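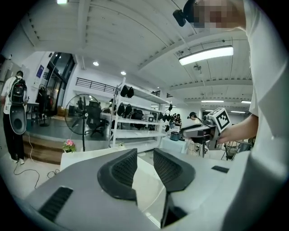
Ground floor, looking towards the glass doors, mezzanine above

Forum: Shared Spaces and Small Halls
Topic: Is a pedestal fan really going to sort out a room with a mezzanine?

plunier_lane
Posted Dec 15, 2018

We've been offered a regular slot in the downstairs room at Prandham and I'm not convinced by it. The letting blurb calls it "airy and comfortable all year". I can see a black pedestal fan on a slim pole and a lot of dark glass, and I don't see how either makes a room comfortable in January, or in July for that matter. The ceiling goes up past a balcony with a black metal railing, so any heat you pay for will be up there keeping the railing cosy.

They want 48 pounds for an evening. Am I being mean or is that steep for a table and a fan?

wobblyshelf
Bit mean. A fan in a tall room is handy in winter if you point it the right way. You tilt it up, low speed, and it stirs the warm air back down. We do it in our hall and it does take the edge off.

plunier_lane
Does it though? Did you measure anything or does it just feel like it ought to work?

wobblyshelf
We had a cheap thermometer on the wall for most of November. Two degrees better at sitting height. I wouldn't swear to it in court.

tern_and_gull
Two degrees on a cheap thermometer is nothing, they're out by that much in the packet. Ceiling fans do what you're describing. A pedestal one mostly gives one person a stiff neck.

My worry would be the step. There's a raised platform with a wooden edge at the back, near the doors. We had one in our old place and people came off it all the time, mostly carrying tea. Ask if they'll let you put a strip of bright tape along it.

halfpast_8
I've hired that room! It was fine. People on here will find fault with anything. White table, light floor, plenty of daylight, coat rack by the doors so nobody dumps wet things on the furniture. What more do you want for an evening class?

plunier_lane
Daylight isn't much use to an evening class.

halfpast_8
Fair enough.

tern_and_gull
How many coats does that rack take before it goes over? The freestanding sort are hopeless. It looks to have things on it already. We bought one called an Iludden, supposed to hold 10 coats, and it went over with six on one side. Ended up screwing a rail to the wall, which is what we should have done to start with.

halfpast_8
We had ours on it all evening and it stayed up. Can't speak for your Iludden.

vanags_fixings
What about the cable? There's a thin dark one in a loop over the floor and I'd want that dealt with before anyone walked about with a bag on their back. Rubber cable cover, the flat kind with sloping sides. Don't use carpet tape, it leaves a mess and lifts at the corners after a week.

wobblyshelf
Gaffer tape is perfectly all right for one evening.

vanags_fixings
For one evening, yes. The original post said a regular slot.

wobblyshelf
So you tape it again next time. It's a cable, it isn't the M6.

mossy_kettle
Joining in to say the glass would put me off more than anything. Our room has big glass doors and the draught comes in underneath, so the person nearest spends the night with a scarf on. Brush strips helped a bit. Thick curtains helped a lot, but I paid 241 pounds for ours and that was in a sale. No landlord is going to buy those for you.

Go and sit in there for an hour after dark before you sign. Take a flask and sit by the doors.

plunier_lane
That's sensible. I'll ask for an hour one evening next week and take my own thermometer. Two of them, so tern_and_gull can't complain.

tern_and_gull
Two cheap ones will just disagree with each other.

halfpast_8
If you do go, try that little dark side table by the doors for the tea things. We kept the kettle in the kitchen and carried the cups through, and it was a nuisance.

mossy_kettle
Carried them past the step?

halfpast_8
Yes. No spillages, before anyone asks.

plunier_lane
I've written to them about the tape and a cable cover, and asked if the price drops for a block of 8 evenings. Will post when they answer.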